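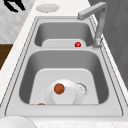

Section 3: Fitting and First Use of Your Horrocks Under-Sink Water Filter

Welcome back! If you have worked your way through Section 2, you should have all of your parts laid out on a towel and the bracket already screwed to the cabinet wall. If the bracket isn't up yet, please go back and do that first, as everything from here on hangs from it (quite literally, I'm afraid).

Set aside an unhurried hour for this part. It can be done faster, but the flushing at the end takes as long as it takes, and you may as well have a cup of coffee made before the water goes off.

CAUTION: Connect this filter to the cold supply only. Hot water will soften the housing seal and void your guarantee.

Shutting off and connecting

1. Close the cold shutoff valve under the sink by turning it clockwise until it stops. Older valves can be stiff, so use steady pressure and don't force it with a wrench.

2. Open the cold side of the faucet and let it run until the flow stops. Leave it open for now.

3. Put a shallow pan and an old towel beneath the valve. There is always a little water left in the line, however patient you were in step 2.

4. Unscrew the faucet's cold supply hose from the valve. Check that the rubber washer hasn't stayed behind.

5. Thread the brass tee onto the valve by hand, then give it a quarter turn with the wrench. Reconnect the faucet hose to the top of the tee in the same way.

6. Push the blue tube firmly into the side port of the tee until you feel it seat, and tug it gently to check. Run the other end to the port marked IN on the filter head.

7. Connect the white tube from the port marked OUT to the small drinking tap you fitted in Section 2. Keep the bends wide and generous – a kinked tube is the most common reason people write to us about slow flow.

Note: If a tube end looks ragged or squashed, cut it square with a sharp blade before you push it in. The kit has plenty of spare length.

Putting in the cartridge

8. Take the Rerkalano cartridge out of its wrapper and wet the two rubber rings with clean water. Please don't use cooking oil or petroleum jelly, even if a helpful neighbor recommends it.

9. Lift the cartridge into the head and turn it to the right until the arrows line up. You should feel a soft click.

10. Write the month on the label (April, say) so that you know when it went in. A cartridge is good for up to 1,453 gallons in ordinary household use.

Flushing

11. Close the faucet, open the shutoff valve slowly, and look over each joint with a dry paper towel. If you find a drip, shut off the water and reseat that joint before going on.

12. Open the drinking tap and let it run for 8 minutes. The water may come out gray at first and sputter a bit, and both are quite normal. It is only fine carbon dust and trapped air.

13. Close the tap, wait three minutes, and run it again until the water is clear.

CAUTION: Do not drink the flushing water or give it to pets. It is perfectly good for houseplants, though.

Check the joints once more before bed and again the next morning. If all is dry, put your cleaning supplies back in the cabinet, leaving a hand's width clear below the cartridge so you can get it out again later. Cartridge changes are covered in Section 4.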